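Section 5. Laying the cover and setting out the blocks

By now you should have a table that doesn't wobble (Section 4) and a Tridetent box with the lid off. This section is my favorite part of the whole set-up, mostly because it's the first time the thing starts to look like something! It covers the Godoy sheet, the foam blocks, and the three-block layout called Narna that we use as the starting position for nearly everything in Section 6.

Set aside an hour the first time. After that you'll be down to ten minutes, less if the cover has stayed on the table.

What you'll want in reach

The cover sheet, still rolled
Three foam blocks, one of each color: orange, light blue, purple
A roll of low-tack tape
A soft brush (a clean, dry pastry brush is perfect)
A barely damp cloth
A strip of cardboard to use as a smoother
The Zerosetti tray, if your box came with one

If your box is an older one, the tray may be missing. A shoebox lid does the same job and I used one for months.

5.1 Laying the cover

The sheet is brown and matte, and you want it that way. I tried a glossy white one early on and the glare from the ceiling lights drove me up the wall. The blocks' colors also looked washed out on it. On brown they pop, even the light blue one, which was the one I worried about.

1. Wipe the tabletop and let it dry. Crumbs under the sheet turn into bumps, and a block sitting on a bump will lean just enough to bug you.

2. Roll the sheet out with the matte side up. It'll want to curl back on itself, so hold down the near edge with something heavy while you walk the roll to the far side.

3. Tape the middle of the near edge. Just one piece for now.

4. Go around to the far side, pull the sheet gently toward you, and tape the middle of that edge too.

5. Work from the middle out to the corners, one piece of tape at a time, swapping sides as you go. Same idea as stretching a canvas, if you've ever done that.

6. Run the cardboard strip over the sheet from the center toward the edges. Light pressure! If you lean on it you'll push a little wave ahead of the cardboard and then crease it in place.

Leave 5 inches of overhang on the two long sides if your table allows it. You can fold that under and tape it there, where it won't catch on your sleeves.

Note: You will not get every ripple out. I've laid this sheet more times than I'd like to admit and there are always a few folds, usually along the far edge where I can't reach comfortably. That's fine. What matters is the area where the blocks go. If it's flat there, stop fussing and move on.

Note: A sheet that has been stored folded takes longer to relax. Tape it down the night before and smooth it again in the morning. Mine went down on a Friday and was noticeably better after the weekend.

Caution: Don't iron the sheet. I know it's tempting. A warm iron leaves shiny patches, and they don't come off.

5.2 Getting the blocks ready

The blocks are light, they're soft, and they dent if you look at them wrong. Take them out one at a time instead of tipping the box over (guess how I learned that).

1. Lift each block with your fingertips flat against two opposite faces. Try not to pinch the edges.

2. Brush off any foam dust, top first and then the sides. The dust clings, especially in dry weather, so you might have to go over it twice.

3. If there's a smudge, dab it with the barely damp cloth. Dab, don't rub. Rubbing rolls up the surface into tiny crumbs and leaves a dull spot.

4. Look over each face and choose which one goes on the bottom. I put the worst face down, unless the worst face is also the one that isn't flat, in which case it goes at the back.

5. Set the block on the table and tap the top lightly. If it rocks, turn it and try another face.

While you're checking faces, you'll probably notice some mottling on the foam. It's in the material and it won't brush off, so don't try. You may also find the odd nick along an edge, like the one on my light blue block. I don't throw a block out for that. My rule is that if it still sits flat and you can tell at a glance what color it is, it stays in the set.

A bad dent is another matter. If a whole corner is gone, swap the block for a spare, and keep the damaged one for testing tape and glue on. I have a drawer of those.

Caution: Keep solvent-based cleaners, spray paint and most strong glues well away from the blocks. Some of them eat right into foam. If you want to label a block, write on a bit of low-tack tape and stick that to the bottom face.

5.3 Setting out Narna

Narna is the basic layout: three blocks, three colors, spread out in a loose triangle. There's no stacking and nothing touches. I'm giving positions as you'd see them in the wide picture, so turn your head (or the page) if you're standing on another side of the table.

1. Put the orange block down first, toward the upper left. Leave a good stretch of brown between it and the edge of the sheet.

2. Put the light blue block near the middle, a little lower than the orange one.

3. Put the purple block down at the lower left, well below the orange.

4. Step back and check the gaps. You should be able to fit your hand flat between any two blocks without brushing either one.

5. Nudge whatever needs nudging. Use the side of your finger low down on the block so you slide it and don't tip it.

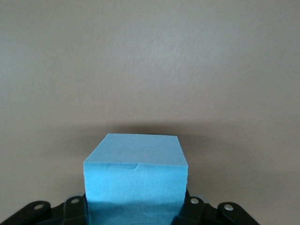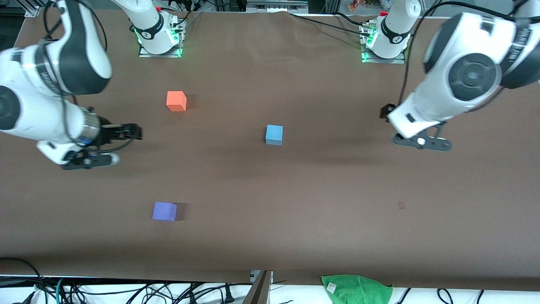 Figure 5. The light blue block close up (first picture) and the orange, light blue and purple blocks set out in Narna on the brown sheet (second picture).

The triangle doesn't have to be neat. If you catch yourself reaching for a ruler, put it back in the drawer! The activities in Section 6 only need the blocks to be clearly apart and the three colors easy to tell from each other. I used to square each block up to the table edge as well, and all it got me was a sore back.

Note: Shadows are useful here. With a light off to one side, each block throws its shadow the same way, and you can see right away if two blocks are too close together. When the shadow of one lands on its neighbor, move them farther apart or raise the lamp.

Note: The top of a block will usually look paler than its front, simply from the way the light falls. New people sometimes bring me a block and say it's faded. Turn it over before you decide. If the pale side moves with the block, then yes, it has faded (sunny windowsills do this). If the new top looks pale too, it's just the lamp.

5.4 Checking your light

This one's quick, and I skip it about half the time, but do it the first time you set up in a new room.

1. Stand where you'll be working and look at each block in turn. Can you see where the top ends and the front begins? You want that line to be clear.

2. Look at the sheet. If there's a bright patch on it, move the lamp or pull a blind.

3. Look at the purple block last. It's the one that suffers most in dim light – if it's going gray on you, you need more light on that corner of the table.

I used to do this at 2 in the afternoon and then wonder why everything looked different after dinner. Check it at the time of day you'll be using the table.

5.5 Small marks on the sheet

Sooner or later the sheet picks up little dark specks and scuffs. Leave them alone unless they're under a block or they bother you. For the ones that bother you:

1. Brush first. Half of them turn out to be crumbs.

2. If it's still there, press a piece of low-tack tape on it and lift straight up.

3. If it's STILL there, use the damp cloth, one light wipe, and let it dry before you put a block back.

Past that point I call it part of the sheet. Scrubbing makes a lighter ring that's a lot more noticeable than the speck ever was.

5.6 Packing away

If you can leave the table set up, do. The sheet gets better the longer it lies flat, and you save yourself the taping. If you need the table back for supper, go in this order:

1. Blocks off first, into the Zerosetti tray, one per slot. Don't press down to make the lid close. If it won't close, a block is in crooked.

2. Brush the sheet toward one end and catch the dust on the cardboard strip.

3. Peel the tape slowly, pulling it back flat along the sheet. Pulling upward is how you get a torn corner.

4. Roll the sheet with the matte side out. I know that feels backward, but it'll lie flatter next time.

5. Put the roll on top of something, never under it.

Store the tray somewhere cool and out of the sun. The attic in June is a bad place for foam, and so is the trunk of a car.

Spares: order loose blocks by color, and add a spare light blue one while you're at it. That's the color I go through fastest in my set, and I haven't figured out why. The sheet comes in one width only, so if your table is wider than that, lay two side by side with the seam well off to the right, clear of the Narna positions.

Next: Section 6, First activities with three blocks.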